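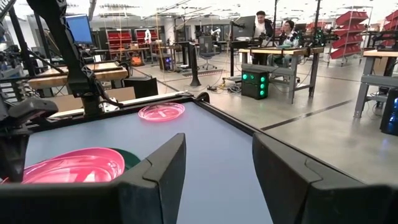 The pink plates

Parisa Salehi had 400 guests coming to the Vellham supper and she was in love with every plate she owned.

"Pink on the blue-gray tabletop," she said. "Look at that! It's like somebody spilled sherbet!"

Afshin Karimi looked. He had driven up from Trelia that afternoon with the last of the borrowed dishes, and he had been hoping for coffee. But he had to admit that the pink was very fine. The light went right into it and ran along the rim.

"We could stack them," he said.

"We could stack everything! Small in big, light in dark. My grandmother did it that way in July, when the whole street came to eat, and you could hear the bowls ringing from the corner."

So they began trying things. Pink in teal was the best so far, a lucky accident, and Parisa clapped when she saw it — the little bowl sat in the big one like a flower in a pond. Afshin wanted to leave it exactly so until morning. 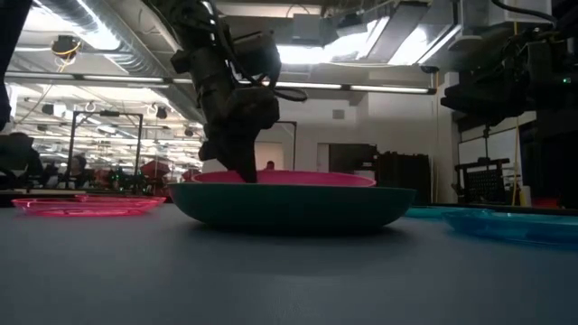
"What goes in the pink one?" he asked.

"Cherries with the stems on, and the big bowl underneath gets the ice."

He wrote that on his wrist. Then she was off again, talking about the blue plates and the rice and how old Ranjbar had once served 90 people out of a single pot and wept when the pot was empty. She told it beautifully, with her arms, and Afshin forgot the coffee entirely.

By 6 they had come to the green plate, the wide one, and she went quiet over it. Jade, she called it. She wanted it in the middle, with the blue divided plates behind it, and flatbread piled on it as high as it would go.

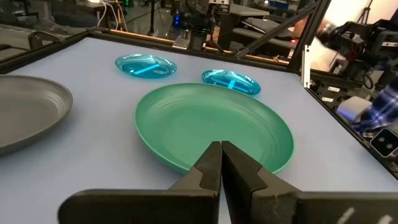

The Morning of the Supper

The cherries came in from Vatetti before the sun was up, and they were darker and sweeter than anyone had promised. Parisa ate 19 of them standing in the doorway.

"Bring the ice!" she called, and Afshin ran.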